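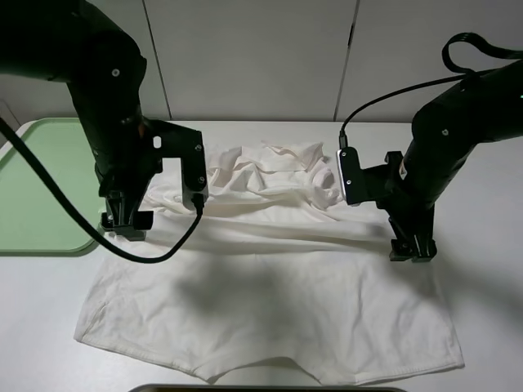 Benstead Clothing Reuse Project
Progress report to the Plimetti Fund, second period, to the end of May
Prepared by Agnes Tennant, project manager

Summary

You asked for a plain account of what your money has done since the last report. The shop is open, the school clothing swap ran twice, and the mending sessions are full. I am less sure that any of this has cut the amount of clothing the town throws away, and that was the aim written into the grant. I would sooner say so now than have you find it in the final report.

Spending is on budget apart from rent, covered below.

The shop

The Benstead shop has kept its hours, ten to four, without a single unplanned closing. Takings cover the electric bill and the bags but not the rent, and I don't expect them to. The original proposal said the shop would pay its own way by the end of the second year. I didn't write that line and I have never found the working behind it. Blažena Ondrejka went through the till records with me in May, and the best we could say is that income is flat. Coats did well through the cold months. Plain T-shirts hardly sell at all, at any price, and we take in more of them than anything else. A new one costs so little that people see no point in buying a used one.

We tried a two-for-one rail near the door. It moved stock for 13 days and then stopped. My guess is that our regulars bought what they wanted and we were back to waiting for new faces.

Donations

Donations are up, and I know that looks good on a chart. I'd ask you not to read much into it. We moved the drop-off bin from the back lane to the parking lot, where it is easier to reach by car, and the amount coming in rose the same week. People may be giving us clothes they would once have taken to the church sale. Lambros Gkikas, who drives our van, thinks that is most of it. The church sale has been thin this spring.

Quality has gone down as volume has gone up. Sorting now takes two people a full morning where one used to manage. Stained and torn items go to Du, the rag dealer, who pays by weight and pays very little. In March Du changed its terms and will no longer take anything with a zipper, so we have a growing pile of zippered items in the stock room and no plan for them. I have asked two other dealers for a quote. One has replied, and the price was worse.

School clothing swap

The swap ran in the fall and again after the winter break. Families brought outgrown uniforms and took larger sizes home. 90 families signed up for the second swap, which was the number we promised you. How many came is harder to say. The sign-in sheet was left on a chair for the first hour and plenty of parents walked past it.

Ailsa Mackay ran both swaps and has asked that the next one be held at the end of the school year, when children have visibly grown out of things. I agree with her. The January date was picked to fit our reporting calendar and it was a poor choice for everyone else.

Mending sessions

These are the part I would defend. Emília Vondráček teaches six people at a time, in the evening, and there is a waiting list. People learn to replace a button, take up a hem and patch a knee. Some come back with things they have fixed at home.

Even so, the numbers are small and they will stay small. There is one teacher and there are two sewing machines, one of which skips stitches on anything heavier than a bedsheet. We have been asked whether the sessions could be "scaled up." They could be made larger, and I think they would be worse. A second evening each week would be a better use of the same money.

Tracking software

The grant included a year of Wondora, the stock tracking system. We have now used it for six months. It prints neat labels. It also wants every item given a category, a color, a size and a condition before it can go on the rail, and for a shirt we sell for pocket change that is more labor than the shirt is worth. Staff have quietly gone back to colored tags for everything except coats and shoes. I have let them. I'd like your agreement to drop Wondora when the year is up and put the fee toward the second mending evening.

Rent

The landlord raised the rent in April. We had notice but had not budgeted for it. The gap has been met from the equipment line, which means the replacement sewing machine has not been bought. I am asking whether the fund would allow this transfer to stand. If not, we will need to give up the stock room by fall, and the zipper pile with it.

Are we reducing waste?

The first report said we had "diverted" a large weight of clothing from landfill. That figure was simply everything that came through our door. It took no account of what we later passed to Du, or of what Du does with it — we don't know, and they haven't answered when asked. It also treated every donated item as something that would otherwise have gone in the trash. I have left the figure out this time. From June we will weigh what is sold, what goes to the dealer and what we throw away ourselves, and report the three separately. I expect the result to be smaller and less pleasing.

Next period

The end-of-year swap will go ahead, with the sign-in sheet on a table by the door and a person sitting at it. Blažena will take over the monthly accounts. We will keep looking for a home for the zippered items and report back on the bin once we have spoken to the church.

I need your answers on the rent transfer and on Wondora before the lease review in July.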